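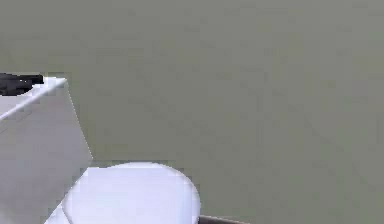
The town of Lusodley opened its first public library in April of 1891, and I have been reading about that opening for most of the winter, in the evenings, when I should have been answering mail. The building was paid for by the Prornasell Woolen Company, which owned the mill and most of the houses and (if the letters to the newspaper are to be believed) a good part of the town council as well. It had 768 books on the first day. The long reading table was covered in cloth that the mill wove for it, and the order book calls the color "drab olive," which I pictured as something very near the flat gray-green in the picture up top, plain from one side to the other without a mark or a pattern on it. I do love a dull color with a good name! The cloth cost more than the lamps did, and there was a grumpy letter about that too.

What got me started was a diary my neighbor Masaru Takagi lent me. He bought it in a box of odds and ends at the Duan estate sale, and it was kept by a young woman who worked in the carding room and signed herself only as J. She walked down to see the opening with her two sisters, and she says the road past Jilero Bridge was so thick with mud that one of them lost a shoe and went on without it. The paper said 400 people came. J. thought it was closer to 200, and she was rather cross about it when she read the report the next week.
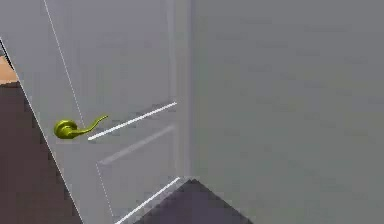
She was also cross about the speeches, which went on for most of the afternoon. The mill owner spoke, then the minister, then a state senator whose train had been held up and who gave his whole address anyway, all of it, with people already drifting home to their suppers. J. and her sisters stayed because they wanted to borrow a book, and then found that borrowing wouldn't begin until the following week. You can feel the pencil digging into the page there.

She did go back. Her card was number 41, and she took out a book of sea voyages and kept it two weeks too long - the fine is written down in the diary, right beside the price of stockings. I haven't found the library's own ledger yet, but the county office has three boxes from the mill that I'm going to look through next month.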